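Visit report: open afternoon at the Clelico handling lab, Vistholm

Clelico opens its Vistholm lab to outside visitors twice a year. I went to the August one with Adaeze Chukwu from our packing side. We had asked beforehand to hear about the fault that stopped their two-handed table work in the spring, and they gave us most of the afternoon on it.

Getting there

The lab is on the second floor of the old Mavau building. Use the side entrance, as the front one is locked after noon. Sign-in took longer than it should have. There were two groups and one printer for the badges.

What they do

Kiri Fairweather runs the test group and showed us around. The main project is called Marty. It is a pair of robot hands on two forearms, meant for kitchen and table jobs: moving food onto plates, standing cups up, clearing boards. Nearly everything is tried in simulation before the real arms are powered up. The last full series before the fault was 1,292 simulated runs, and 1,172 of them were scored as passes.

The fault

In one of the first sessions on the real arms, the left hand kept closing after it had hold of a plastic cup. The cup split and the hand went on down into the table. An operator hit the stop button. No one was hurt, but two finger joints were bent and the table had to be replaced.

The cause was a grip limit held in two places. The simulator read one file and the real controller read another, and only the first had been updated. The controller was still using a limit set for a heavier hand. Fairweather said the check that should have compared the two files had been switched off during a software update and left off.

They also found a second problem while looking for the first. The scoring only looked at where the object ended up. A run in which the left hand squeezed far too hard still counted as a pass if the cup finished in the right spot. When they scored the series again with force included, 43 of the passes became fails.

We spent a while at the screen with the table setup, where each hand has its own side to deal with: the left over a gold trivet with a red cup lying on it, the right at a blue-rimmed plate with a red pepper.

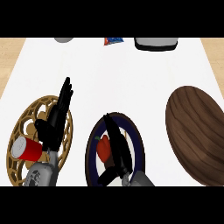

What has changed

There is now one limits file, and neither the simulator nor the controller will start without it. Force is logged for each finger and counts toward the score. The stop button has been moved to the operator's side of the bench – before, it was on the wall behind the chair.

They have done 815 runs under the new scoring. The real arms are back in use at reduced speed, with a second person in the room.

Points for us

Adaeze wants to know whether our own gripper settings are kept in more than one place. I think they are, on the older line at least. She is checking on Wednesday. I have asked Fairweather for a copy of their restart checklist and will pass it on when it comes.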